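Bunk bed

A bunk bed is a bed in which one frame is stacked on top of another, so that two or more people can sleep in the floor space of one. The upper bed is held up by four posts or by brackets fixed to a wall, and is reached by a ladder or a short set of steps. Rails along the open sides keep the sleeper from rolling out.

Bunk beds are common in children's rooms, hostels, summer camps, barracks, ships and worker housing. Most are made of wood or steel tubing. Wooden frames are heavier and tend to creak less, while steel frames are easier to take apart and move.

History

Stacked sleeping places were used on ships long before they became common on land, and the word "bunk" was used for a sleeping berth by the 18th century. In the town of Dernmont, the mill owner Lau built a lodging house in which the beds were set in pairs, one over the other, along both long walls. It slept 200 workers. The local historian Faith Simiyu has written that the upper beds were cheaper to rent, as they were close to the roof and hot in summer. The building later became the Jenley hostel and kept its original frames until they were replaced with steel ones.

Types

The standard bunk bed has two mattresses of the same size. A twin-over-full bed has a wider mattress on the bottom. In an L-shaped bunk, the lower bed is turned at a right angle to the upper one, which leaves room for a desk or drawers. A loft bed has only the upper level, and a triple bunk has three.
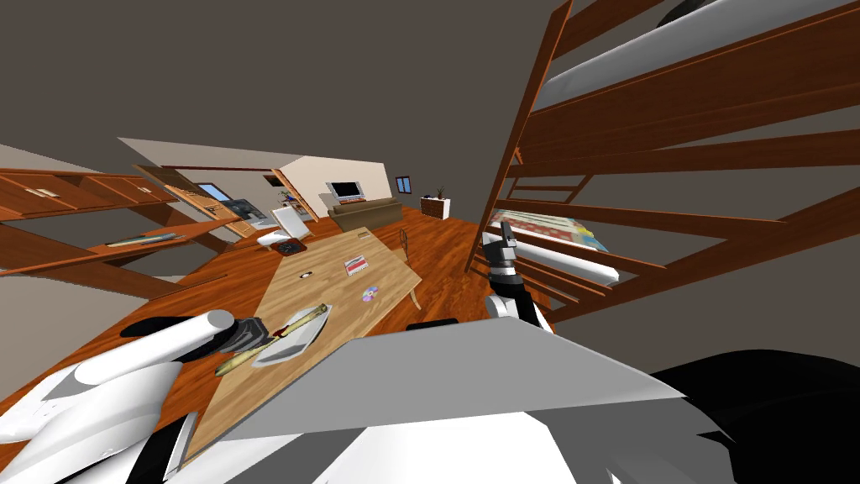 Wooden bunk bed and long table in a computer-rendered room.

Many models can be split into two single beds. The posts are joined by metal pins or wooden dowels, and the upper half lifts off once the ladder and any bolts are removed.

Safety

Falls from the upper bed are the main cause of injury. Makers commonly advise that children under six should not sleep on top, and that the mattress should be thin enough to leave the guardrail well above its surface. Ceiling fans and hanging lamps should be kept clear of the upper level.

See also

Berth (sleeping)
Daybed
Hammock
Trundle bed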